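Skip to content
Rotby Community Help
Home > Arms and grippers > Faults and safety

Gripper pinches the pan rim, stops, then lets go on restart. Is this a grip problem or a safety problem?

Posted by Dayana Henao, 08/04/2018

Hi everybody, long post, sorry in advance. I've been working on a simulated kitchen task for a while now (arm on the floor by the counter, marble top, one black pan, one round wooden board) and I'm stuck on something that makes me a little nervous about ever trying it on real hardware.

The job is dull: come in from the right, open the fingers, get one on each side of the pan's rim, close, lift, move it over, put it down. The approach is fine. I've watched it so many times I could draw it in my sleep. 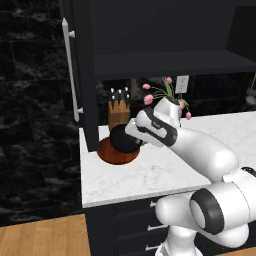 The trouble starts after the close. On most runs the pan comes up and everybody is happy. On 13 runs out of 164 I get a force limit stop partway through the lift, which I can live with – a stop is a stop. But when I clear the fault and hit resume, the fingers OPEN. Pan still in the air. Down it goes onto whatever is under it, and on one run it took the edge of the counter on the way and ended up on the floor.

I'm using the Pledov grasp controller with the stock settings, apart from the force limit, which I raised a bit after the first few stops (didn't help, same thing only later). Log says "state: READY" right after the fault clears, and then the open command shows up with no sender. I did not send it!

The other thing, and I don't know if it's connected, is that the close position isn't the same every time. The hand camera view looks good to me before each close, rim between the two fingers, so I've been assuming the aim is okay. 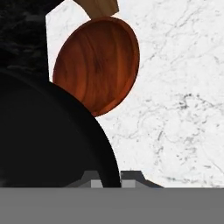
Anyway, two things I'd love to know. Why does clearing a fault open the gripper, and should I be chasing the force stop first or the drop first? I've got a demo coming up later in April and I would like the pan to stay off the floor.

3 replies, sorted by oldest

Baidoo
did you try turning the force limit down instead of up? mine was stopping all the time and I set it lower and it went away. might be a different version though, I never updated

Jhair Valderrama
Hi Dayana, go after the drop first. The force stop is annoying, but it's the controller doing its job. Letting go of a load when you press resume is the part that could hurt somebody on a real arm.

I had the same thing last year and it took me 5 evenings to find. READY is the start-up state in that controller, and the start-up state has an "open on enter" action so the hand is empty before a new grasp. When you clear a fault it doesn't go back to where it was, it goes to READY, and the open action fires. That's why your log shows no sender, it comes from the state itself. Look in the state table for on_enter and take the open out of READY, then make your own PREPARE state that opens, and only go there from the task script. After a fault you want HOLD: keep the last finger position, keep the arm still, wait for a person.

Put your force limit back to stock too, please. You raised it before you knew what was tripping it, and now you've got two changes to think about.

For the stop itself I'd look at depth. A rim sitting between the fingers in the camera view doesn't say how far down the fingers are, and if the tips are riding low they can catch on whatever the pan is resting on. I was touching my board on every tenth grasp or so and had no idea. Log the tip height at close, next to the finger position, and compare your 13 bad runs with some good ones.

And test the resume on purpose. Trigger a fault by hand mid-lift, clear it, see what the fingers do. Do that a bunch of times before you go near a real pan.

Rarimell
Following this, same controller here. Jhair, does HOLD survive a power cut or only a cleared fault? Ours has a timeout of 2,000 ms on hold and then it goes limp, and I can't find where that's set.

Dayana Henao
Found the open action exactly where Jhair said, under READY. Moved it to a new state and forced a fault mid-lift, and the pan stayed put after resume. Haven't looked at tip heights yet, that's tonight. Rarimell, I don't see a hold timeout in my config at all, so maybe start a new post for that one?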